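Bornier Three-Story Dollhouse Set: Review
Posted Saturday, May 15, 2021

We bought the Bornier dollhouse in November for our two kids, who were three and six at the time. It has been in use almost every day, so I can say something about how it holds up as well as how it looked out of the box.

The set has 49 pieces counting the furniture and the dolls. The house itself is painted wood and opens on both long sides, which was the main reason we picked it over the Gikico one. Two children can play without leaning over each other. The Gikico house opens only at the front and the rooms are deep, so small arms have trouble reaching the back wall.

Assembly took me one evening. The panels are numbered on stickers, and the stickers come off without leaving glue. The instructions are drawings only. Step 8 shows the staircase upside down, and I had to take out four screws and start that part over. You need your own Phillips screwdriver. A power driver is too strong for the pilot holes on the roof pieces. 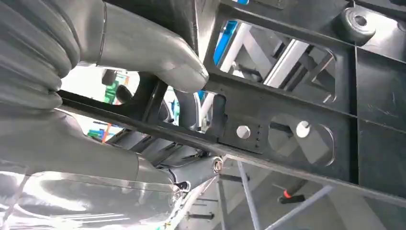 The furniture is packed room by room, and this was the part I liked least. Each room's pieces are in a sealed bag, the bags are inside a tray, and the tray has another layer around it. It's all clear, shiny plastic, the same sort of film as in the photo, with the creases and the white glare that make it hard to see what you're holding until you cut it open. I nearly threw out the bathroom mirror with the scraps. Go through the packaging twice before it goes in the trash.

Once unpacked, the furniture is good. The beds, table and bathtub are solid and fit the dolls. The kitchen cabinet doors open, though one hinge pin worked loose in the first month and I glued it back. The lamps are the weak point. The shades are pressed onto thin posts and two of ours have snapped. Bornier sent replacements when I wrote to them, and they arrived in nine days.

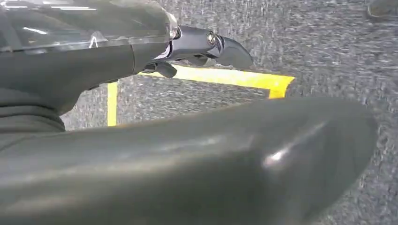 The replacement lamps have a thicker post and neither has broken so far. If you are buying now, it may be worth asking the store whether their stock has the newer ones.

The dolls are a family of five with a cat. Their arms and legs are wire wrapped in cloth, so they bend enough to sit in the chairs and hold the railing. They don't stand up on carpet. The clothes are sewn on and can't be changed, and my older child complained about that. We added a set of Tsuchiya dolls later, with removable clothes, and they are close enough in size to share the beds. Their shoes are tiny and should be kept away from a toddler.

Cleaning is simple. A damp cloth takes off crayon if you get to it the same day. The wallpaper is printed paper under a coating, and it has started to lift at one corner of the upstairs hall.

The house is heavy. I can move it alone but I wouldn't carry it up stairs. The optional base with wheels costs extra and is out of stock everywhere I looked, so ours sits on a low bench.

Good points: opens on both sides, sturdy furniture, quick answer on spare parts.

Bad points: too much plastic, weak lamps on the older version, one wrong drawing in the instructions.

Four stars out of five. We would buy it again at the sale price. At full price I'd wait.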